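Pasholm Helpdesk
Ticket 70: Round trays coming back to the wash-up with cups tipped over and food stuck in them
Category: Kitchen and dining room
Priority: Normal
Status: Resolved, kept open for comments until the end of May

Reported by: wash-up, evening shift

Hello all! I love the new round trays, I really do, they look smart on the tables and they're so much nicer to carry than the old oblong ones. But we've got a snag at the hatch. Cups are arriving on their sides with food inside them, chopsticks are underneath everything, and by the time we get to the stack the leftovers have set like plaster. Last night I had 26 trays waiting at ten past eight and had to soak nearly all the cups before they could go in the machine. Can anybody help us work out what to change?

Reply from dining room desk, 9.40 am

Great to have this written down, thank you! A few questions first. Is it the Sisar room, the Foton room or both? Is it only the coloured cups, or the white bowls as well? And are people scraping before they hand in?

Reply from wash-up, 11.15 am

Both rooms, but Sisar is worse (they get the rice and the crumbly brown topping, and that topping gets everywhere). The bowls stay put, bless them, they're big and heavy. It's the cups that go over. As for scraping, hardly at all.

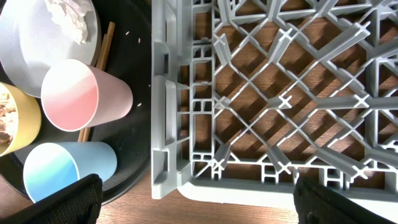 Attachment 1: round black tray with bowl, chopsticks and three cups, not scraped

The yellow cup is the one that costs us the time, with all that brown stuff in it. The pink and blue ones would be easy enough to stand up, but you've got to fish the chopsticks out from under the pink one first, and they roll. Stray white bits on the tray go straight down the sink if we tip it, and then the strainer blocks. I cleared the strainer twice before nine.

Reply from dining room desk, 2.05 pm

Brilliant, that helps a lot. Things we've tried over lunch, in order:

1. Checked whether the trays are slippery. Put a dry cup on a dry tray and tilted it gently: it stayed. Same again with a splash of water on the tray and it slid straight to the rim and fell over. So a wet tray is part of it.

2. Swapped where things go. With the big bowl in the middle the cups get pushed out to the edge and topple when the tray is lifted. With the bowl to one side and the cups tucked against it they stayed up on 19 trips out of 21. Really pleased with that!

3. Moved the scraps bin. It was after the hatch, where you've already put your tray down. Now it's before, at waist height, with a rubber scraper on a string.

4. Put a tall jug beside the bin for chopsticks. People took to it straight away without a sign, which was lovely to see.

Could you try it through one evening and let us know?

Reply from wash-up, 8.55 pm

What a difference!! Most of the cups came through standing and scraped. Chopsticks all in the jug, apart from a handful. I still had crumbs baked on to a few yellow cups, and I've found that cold water with a pinch of bicarb for ten minutes shifts it far better than hot. Hot water seems to turn the rice to glue. Strainer only needed doing once, at the end.

One small grumble: the string on the scraper is too short for anybody left-handed.

Reply from dining room desk, 9.20 am

Longer string is on! I've also asked Sabbagh, who supply the trays, whether they do a round mat with a bit of grip to it. They do, in black and in grey, and they're sending a couple to try out.

Fix applied:
Dry trays before they go back out on the trolley.
Bowl to one side, cups against it.
Scrape and drop chopsticks in the jug before the hatch.
Cold soak for anything stuck.

Still to do: test the mats in Sisar first, then Foton. Please add a note here if the cups start tipping again.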